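ニランビーの渡し船「オカ」、川に戻ってきました！

2020年5月22日　ニランビー便り

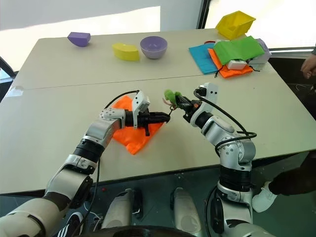

ほぼ二年ぶりの運航再開

やっと、やっとです。ニランビー（Nilanby）の渡し船「オカ」がまた動き出しました。町の南岸の船着き場と、対岸の製材所跡のあいだを行ったり来たりする、あの平べったい緑の船です。止まっていたのはほぼ二年。この便りでも何度か「そろそろらしいですよ」と書いてはそのたびに延びて、読者の方から「もう信じません」とメールをいただいたこともありました（すみません、私も信じていませんでした）。今度は本当です。朝の一便目に自分で乗ってきました。

運航するのは、以前と同じ会社ではなく、隣町でバスを走らせているモヴァンス（Movance）です。船はそのまま、船長もそのまま、切符の色だけが変わりました。前は薄い水色の紙で、今度はからし色。個人的には水色のほうが好きでしたが、冊子になった回数券のほうは表紙に船の線画が入っていて、これがなかなかかわいいんです。つい買ってしまいました。

そもそもどうして止まっていたのか

最近引っ越してきた方のために、ざっとおさらいします。

オカが止まったのは、船が壊れたからではありません。よくそう言われるのですが、船のほうはぴんぴんしていて、悪かったのは対岸の桟橋です。水の中の杭が傷んでいて、点検に入った業者さんが「このまま人を降ろすのはちょっと」と首をひねった。その日のうちにロープが張られて、それっきりになりました。私はちょうどその日、対岸に自転車を置いたまま南岸に戻ってきていたので、よく覚えています。翌日、橋をまわって取りに行きました。ものすごく遠かった！

桟橋の修理そのものは、始まってしまえば早かったそうです。時間がかかったのはその前で、桟橋のある土地が町のものなのか、製材所跡を買った不動産会社のものなのか、はっきりしなかった。古い図面には船着き場の線がちゃんと引いてあるのに、登記のほうには影も形もない。町役場で交通を担当しているニーロ・サーレラさんに聞いたら、「図面の紙が三角に欠けていて、ちょうどその欠けたところに桟橋があったんですよ」とのことでした。そんなことがあるんですね。最終的には、土地は会社のもの、桟橋は町のもの、通り道は誰でも使ってよい、という形で書類がまとまりました。

書類がまとまったのが今年の一月。ところが一月の川は凍っていますから、杭を打つ機械を入れるのは氷がとけてから、という話になりました。春になってからの工事は私も土手から何度か眺めましたが、音がすごかったです。犬の散歩コースを変えた方も多かったのでは。

新しい時刻表、前とどこが違う？

いちばん大事なところなので、少し細かく書きます。

運航は一日六往復。以前より少し減りました。朝に集中していて、昼過ぎにぽっかり間があき、夕方にまた続けて出ます。お昼に対岸の店でゆっくりして、すぐ戻ろうとすると次の船までかなり待つことになるので、ここは要注意です。私はさっそくやりました。時刻表を見ないで乗って、向こう岸で石に座って川を見ていました。いいお天気だったからよかったものの、雨だったら泣いていたと思います。

渡る時間は七分。これは前と変わりません。川幅が変わったわけではないので当たり前なのですが、モヴァンスの時刻表にはきちんと「所要時間」として印刷してあって、ちょっと偉そうに見えます。

運賃は大人も子どもも前と同じで、自転車だけ別料金がつくようになりました。片道二ユーロ。うーん、これは賛否ありそうです。前は自転車もただで、船の後ろのほうに適当に立てかけておけばよかったんです。今は手すりにきちんと固定するための金具がついていて、船長が留め具をかけてくれます。倒れて傷がつく心配がなくなったのはありがたいけれど、毎日往復する人にはけっこう響く額ですよね。自転車込みの回数券を出す予定があるかどうか、モヴァンスに問い合わせてみたところ、「検討しています」というお返事でした。検討、してください。お願いします。

それから、現金はまだ使えます。ここを心配していた方が多かったので、太字にしたいくらいです。船の上で船長に直接払えます。ただし大きなお札は困った顔をされますので、小銭を用意していきましょう。カードの機械も積んであるのですが、川の真ん中あたりで電波が弱くなるらしく、岸についているあいだに払ってほしいとのことでした。

今の時期らしいお願いも貼ってありました。船室の中では間をあけて座ること、咳が出るときは乗らないこと。甲板に立っていれば風が通りますし、この季節はそのほうがずっと気持ちがいいので、私は往復とも外にいました。乗れる人数も当面は少なめに抑えるそうです。混みそうな朝の便は、早めに並んだほうがいいかもしれません。

船長のオットー・ジェーリさんに聞きました

船長のオットー・ジェーリさん（Ottó Győri）は、止まる前から舵を握っていた方です。運休のあいだはどうしていたんですか、と聞いたら、砂利を運ぶ船に乗っていたとのこと。

「砂利は時間どおりに来るし、文句も言わない。でも、おはようも言わないからね」

一便目のお客さんの半分は顔見知りだったようで、乗り込むたびに握手をしかけては、あ、いけない、と肘を出していました。出発のときに汽笛を長く鳴らしたのは、会社から許可をもらってのことだそうです。普段は鳴らしません、朝早いので、と念を押されました。岸のお宅の皆さん、ご安心ください。

久しぶりの川はどうでしたか、とも聞いてみました。対岸寄りの砂州が前より少し下流に伸びていて、以前と同じ線をまっすぐ行くと浅いところをかすめるんだそうです。だから今は、いったん上流に頭を向けてから、ゆるく曲がって桟橋に入ります。乗っていてもわかるくらいの曲がり方で、前の航路に慣れた体には「あれ、どこへ行くの」という感じがして、ちょっと楽しいです。

再開前の試し運転には、先代の船長だったエスコ・セッパラさんも乗ったと聞きました。セッパラさんが船を降りてからもう長いのですが、砂州のことを相談したら、すぐに長靴で来てくれたそうです。私も船着き場でお会いできたので感想をうかがったところ、「エンジンの音が静かになった。良いことだが、来たのに気づかない」。たしかに、前は家の中にいても、ああオカが来たな、とわかる音でした。運休中に整備に出して、防振のゴムを全部取り替えたのだそうです。

通う人の話

対岸には今、製材所跡の建物を使った小さな工房や事務所がいくつも入っています。運休が始まったころはまだ足場がかかっていたのに、気がついたらにぎやかになっていました。

そこで家具の修理をしているラガヴェンドラ・パラニアッパンさんは、南岸の教会の裏に住んでいて、この間ずっと橋まわりで通っていました。自宅から工房が見えるんですよ、と笑っておられましたが、見えるのに行けないというのはなかなかつらいものがあったと思います。

「冬は氷の上を歩いて渡る人もいたけど、私はやらなかった。妻と約束したので」

えらい。氷の上を渡るのは本当にやめましょうね。川の氷は湖と違って、下で水が動いています。

パラニアッパンさんによると、困っていたのは通勤よりもお客さんのほうだったそうです。椅子を一脚直してほしいだけなのに、車で橋をまわってくるとなると、だったらまた今度、となってしまう。渡し船なら椅子を抱えて乗れます。椅子に料金はかかるのかと気になったので船長に確認したところ、「座って乗るなら運賃のうち」とのお答えでした。自分の椅子に座って川を渡る。ちょっとやってみたいです。

うちの台所の椅子も、実は脚がぐらぐらしていて、折りたたんだ紙をはさんでごまかしています。近いうちに抱えて乗るつもりなので、見かけても笑わないでください。

売店ペソネンも店を開けました

南岸の船着き場の脇にある売店、ペソネン（Pesonen）も同じ朝に開きました。船が止まっているあいだは夏の週末だけの営業だったので、朝にシャッターが上がっているのを見るのは久しぶりです。

お店を切り盛りするセイヤ・ヌルミさんは、前の晩からシナモンロールの生地を仕込んだそうで、私が着いたときには窓のところにもう甘い匂いが漂っていました。カルダモンがしっかりきいた、昔と同じ味です。ただ、値段は少しだけ上がりました。「粉もバターも上がったのよ、ごめんね」とヌルミさん。いえいえ、食べられるだけで幸せです。

メニューに新しく加わったのは、じゃがいもの入った魚のスープ。紙の器に入っていて、ふたをして船に持ち込めます。朝の一便目にはさすがに早すぎると思ったのに、前に並んでいた釣り竿のおじさんが迷わず頼んでいて、つられて私も頼みました。ディルがたっぷり。おいしかったです。甲板で食べるときは、桟橋に入る前のあの曲がるところで器をしっかり持ってください。私のコートの袖は今、洗濯中です。

コーヒーは自分のカップを持っていくと少し安くしてくれる仕組みだったのですが、今は衛生のため、しばらくお休みだそうです。店の外の席は、間をあけて並べ直してありました。

対岸に着いたら

せっかくなので、渡ったあとのことも少し。

桟橋を上がると、道が左右に分かれています。右が製材所跡の工房のほう、左が川沿いの散歩道です。散歩道は運休のあいだほとんど人が通らなかったようで、ところどころ草が膝くらいまで伸びていました。町が刈りに来るのはもう少し先とのことなので、長いズボンがおすすめです。マダニの季節でもありますし、帰ったら足首をよく見てくださいね。

今ちょうどエゾノウワミズザクラが咲きかけていて、日当たりのいい曲がり角だけ、先に真っ白になっています。この花の匂いは好き嫌いが分かれますが、私は大好きです。もう何日かしたら道じゅうが匂うはずで、そのころにもう一度行こうと思っています。

散歩道の途中にあった古い木のベンチは、残念ながらなくなっていました。腐って危なかったので撤去したそうです。代わりのベンチを置く計画があるかどうかサーレラさんに聞いたら、夏のうちには、とのことでした。さっき書いた石というのは、その近くの平らな岩のことです。座り心地は、まあ、岩です。

工房のほうは、まだ事前に電話をしてから来てほしいというところが多いようです。入り口の掲示板に連絡先がまとめて貼ってあります。私が行った朝は、掲示板の前で立ち止まって電話番号を書き写している方が何組かいました。

駐輪場とトイレのこと

細かい話ですが、質問をいただいていたので。

南岸の駐輪場は前と同じ場所にあります。屋根が直っていて、雨だれが落ちてこなくなりました。対岸にはまだ駐輪場がなく、工房の壁に立てかけるのは遠慮してほしいそうなので、自転車を置いて散歩する場合は、桟橋の手前の柵のところに。そちらも仮の置き場だそうです。

トイレはペソネンの裏にあるものだけで、対岸にはありません。工房で借りるのもこの時期は難しいと思うので、乗る前に済ませておくのがいいです。鍵はお店の窓で借ります。以前は大きな木の浮きがついた鍵でしたが、あれは健在でした。

ベビーカーと車椅子は、そのまま乗れます。新しい桟橋は渡し板の傾きがゆるくなっていて、前のように船長と居合わせたお客さんとで持ち上げなくても大丈夫そうでした。ただ、水位が低い夏の終わりごろにどうなるかは、その時期になってみないとわからないと船長が言っていました。心配な方は、モヴァンスの窓口か船長に直接聞いてみてください。

いつまで走るの？

今季は川が凍り始めるまで運航する予定です。はっきりした最終日は決まっておらず、秋になったら船着き場に貼り出すそうです。風の強い日は休むことがあります。休みのときは南岸の柱に赤い札がかかります。これも昔のままで、土手の上の道からも見えるので、下まで降りなくて済みます。

モヴァンスとの契約については、来年以降も続ける前提で町と話をしている、とサーレラさんは言っていました。乗る人の数しだいというところもあるようなので、皆さん、乗りましょう。用事がなくても乗りましょう。魚のスープのためだけでもいいと思います。

時刻表は、船着き場、図書館の入り口、それからペソネンの窓のところに置いてあります。図書館はまだ中に入れる時間が限られていますが、時刻表は外側の棚から取れるようになっていました。小さい字が読みにくいという方は、大きな字のものをヌルミさんに頼めば出してくれます。

先週の便りで夕方の最終便を「日没ごろ」と書いてしまいましたが、これは私の勘違いでした。この季節の日没まで待っていたら、とっくに船は終わっています。正しい時刻は時刻表でご確認ください。ご指摘くださった方、ありがとうございました。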